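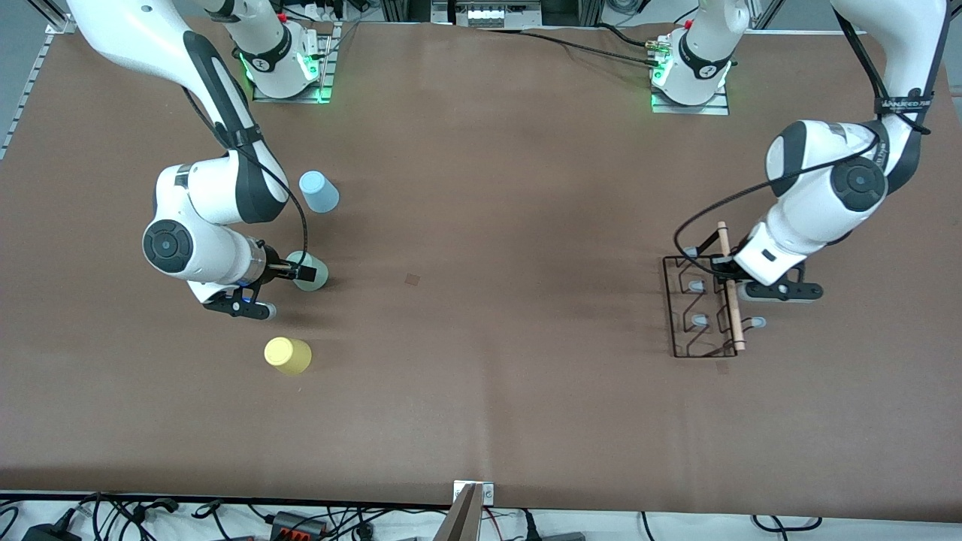
Ticket 61, cellar fridge, reopened by me. The supplier marked this one as solved and I don't accept that. The complaint was never that the wine was undrinkable. The complaint is that the Breathnach riesling tastes flat and faintly of wet cardboard from the bottles kept in the Pleltatden cabinet, and doesn't from the bottles kept under the stairs. For the first comparison I wanted something nobody could sniff a clue from, so no stemware and no labels, just plain cups like the pale mint-green one. Stelios Triantafyllou poured, I tasted with my back turned, and I picked the cabinet bottle both times.

Status: open
Raised by: Despina Pop
Assigned to: Marius Căpraru, Zumura support

Reply from Marius Căpraru
Thanks for the extra detail. Cork taint comes in with the cork and a cabinet can't cause it. Please check the carbon filter at the back and confirm the display temperature.

Despina Pop
I know what cork taint is. The Breathnach is under screwcap, as I said in my first message. Filter replaced in February. Display says the same thing it always says, whatever I do to the door, so I'm not inclined to believe it. Has anyone there looked at the sensor?

Marius Căpraru
Apologies, I missed the screwcap. Could you leave a separate thermometer on the middle shelf overnight, in a glass of water, and tell us what it reads in the morning?

Despina Pop
Done. Top shelf as well, because I had a second thermometer. Middle shelf matches the display. Top shelf is more than 2 degrees warmer. All of the riesling was on the top shelf. The brochure calls this model "single zone, even throughout", and I'd like somebody to tell me which part of that is even.

Reply from Emilian Văduva, Zumura support
I've taken this over from Marius. A warm top shelf usually points to the circulation fan. Can you hear it start after you close the door? A warm shelf could tire a delicate white over a long spell, though I wouldn't expect it to give the cardboard note.

Despina Pop
No fan that I can hear. Compressor yes, fan no. I agree about the cardboard, and I'm not convinced one fault explains both. Lenuța Sandu, who sold me the case, thinks it may be the wine and wants a bottle back. Fair enough, but then the bottles under the stairs should taste of it too. They're from the same case.

Emilian Văduva
Replacement fan ordered, part name Flerklow. Please move the riesling out in the meantime and keep one bottle aside for the supplier.

Despina Pop
Moved. Bottle kept. Please don't close this again until the fan is in and I've repeated the tasting with Stelios pouring.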